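Kelly Falcão has been fitting stone countertops for homeowners in Quintana since she left her uncle's tile business. She now runs Skondham, a shop with 337 slabs in the yard. We talked in February, mostly about what people get wrong when they buy.

"They pick from a sample the size of a coaster," she said. "Marble changes over the length of a slab. Come and see the whole piece."

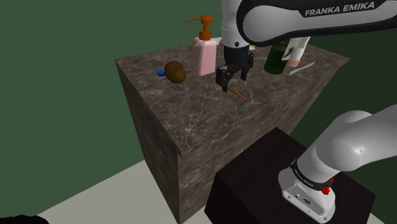
Sealing is the other thing she gets calls about. Falcão tells customers to put a few drops of water on the stone and wait. If it darkens, it needs sealer. She doesn't sell a yearly plan and doesn't like them. "Some kitchens need it twice a year. Some go three years."

Lemon juice is a separate problem. "Sealer won't stop etching. People get angry about that."

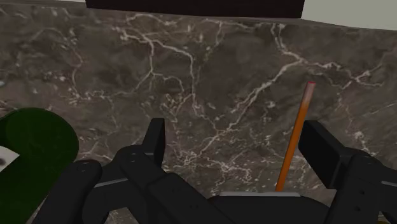 Her installer, Welington Paiva, handles repairs. He charges $96 for a visit and will polish out a small etch the same day. A full rehone costs $700. "Most people look at the price and decide they can live with the mark," he said.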